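Household and Shop-Floor Chores Project
Second progress report to the Jerville Fund
Prepared by the project lead, Inov

Period covered: the six months ending in December

1. Where we stand

The grant asks one question: which ordinary chores can a machine take over today, in a home or in a small shop, without a person standing by to rescue it? In the first report we described the list of chores and the way we score them. This report covers the first full set of results.

We ran 379 scored trials in the period. They were split between the simulator, which we use for most of the early work on a chore, and the test kitchen and stockroom at our Dretine site. The simulator trials are cheap and we can repeat them overnight. The trials at Dretine are slow, and a good week there gives us fewer results than one evening of simulation.

The short answer is that a few chores are close, most are not, and the ones that look easiest to a person are often the ones that fail.

2. Chores tested

Clearing a table. The machine has to pick up dishes, cans and small loose items and move each one to the right place. Single rigid objects go well. Trouble starts when items touch each other or when one item is sitting in another.

Restocking a shelf. Boxes of one size go onto the shelf straight and in the right row. Mixed sizes do not. A person turns a box in the hand to find the label and the machine has to put it down and pick it up again, which doubles the time.

Wiping a surface. Covering the whole surface is solved as far as we are concerned. Telling whether the surface is clean is not, and the machine will go over a clean corner again while leaving a sticky patch near the edge.

Folding towels. We have stopped work on this for now. The results were poor in both settings and the simulator's cloth does not behave enough like cloth to make the overnight runs worth anything.

Sorting returns. This was added at the request of the store owners we met during the summer. It is a stockroom job: take an item out of a tote, decide if it can be sold again, and put it in one of 2 bins. The picking is fine. The deciding is still done by a person looking at a screen.

3. What went wrong and what we changed

The most common failure in the kitchen work was a bad grip on a rim. Bowls, mugs and pans are picked up by the edge, and a grip that holds while the arm is still can slip when it starts to move. We slowed the first part of the lift and this helped with mugs. It helped less with wide bowls.

The next most common was the machine giving up. If it could not find an object within the time limit it stopped and waited. In a home that would mean a half-cleared table and someone called in from another room. We now let it skip the object and return to it at the end of the run. Several of the skipped objects were picked up on the second try with no other change.

In the stockroom, the main loss of time was battery changes. We had planned for one per shift and needed more. The supplier, Ebrahimi, has offered a larger pack at the same price and we will fit it before the next round.

One failure was ours. A change to the scoring script in the second month marked dropped items as placed if they happened to land inside the target area. We found it on a Tuesday check of the logs, corrected it, and scored the affected trials again by hand. The numbers in this report are the corrected ones.

4. Moving a container with something in it

This is the part of the work we would most like the Fund to look at, as it takes up a large share of the next budget. Very few chores involve an empty container. People carry bowls with fruit in them, trays with cups on them and bins with parts in them, and they do it without thinking about the tilt. A machine has to keep hold of the container and also keep track of what is inside, and it has to decide how far it can tip before the contents come out.

We set this up in the simulator with a wooden bowl and a small red ball, on a table with a can and a green pad. 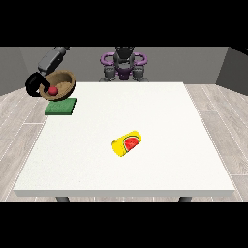

The ball is a hard test for its size. It rolls to the low side as soon as the bowl is off level, and the load on the gripper moves with it. Our first controller treated the bowl and its contents as one solid thing and lost the ball in most runs. The current one limits the tilt and pauses when the angle passes a set point. It keeps the ball more often, at the cost of time. A run is allowed 50 seconds and many of the successful ones use nearly all of it.

We also vary where the other objects lie. A can on its side is a problem of its own if the arm brushes it, and a controller that does well on a clear path can do badly once it has to go around something.

None of this has been tried at Dretine yet. We do not want to claim a result from simulation that the real arm cannot match, and past experience on the mug work suggests the gap will be large.

5. Spending

Spending is within the approved budget. The travel line is underspent and the equipment line is slightly over, because of a replacement wrist joint. We ask permission to move the unspent travel money to equipment.

6. Next period

We plan 5 weeks of container trials at Dretine, beginning with bowls and then moving to stock trays. Restocking with mixed sizes will continue in the simulator. Sorting returns will go on with a person making the decision, and we will record how long each decision takes so that the store owners can judge whether the job is worth automating in its present form.

Towel folding stays on hold. We will report on all of the above in the third report.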